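3.2 Coding of reported and direct speech

The corpus was drawn from the Maihi archive of broadcast panel programs and comprises 400 segments in which one political figure is criticized for a remark by another, or by a commentator acting on a party's behalf. Segments were transcribed with Lulex and divided into turns by hand. A turn was retained if it contained an explicit demand that a third party (usually a news outlet) condemn the remark.

Each retained turn was coded on two variables. The first records whether the speaker quotes the disputed remark, paraphrases it or only labels it. The second records whether the speaker pairs the demand with a comparison to the opposing party's conduct. We refer to turns with both a label and a comparison as paired demands. Of the 400 segments, 108 contained at least one paired demand. Coding was carried out by Thoroddsen and Naqvi, working separately, and disagreements were settled by discussion. Sarcastic turns were coded on their literal content.

Programs on the Belto network were treated as a separate stratum, as their panels seat three guests where the other programs seat two. Longer panels give more openings for a reply, and pooling the strata would have inflated the rate of comparison. Turns by the host were excluded in both strata unless the host was reading a viewer's message aloud, in which case the message was coded as a guest turn.

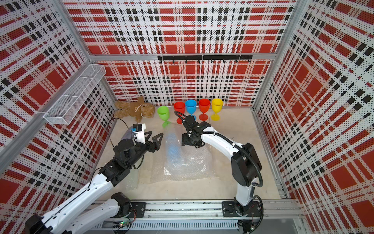 Figure 2. Workcell with plaid wall panels, hook rail and wire-mesh basket.

Does a paired demand make it more likely that the host will raise the original remark again? In the two-guest stratum the host returned to it more often after a paired demand than after a simple one, while in the Belto stratum we found no clear difference.

Segments in which the host had already raised the remark before the first demand were left out of this comparison. The Clullico coding sheet, including the rules for overlapping speech, is reproduced in Appendix B.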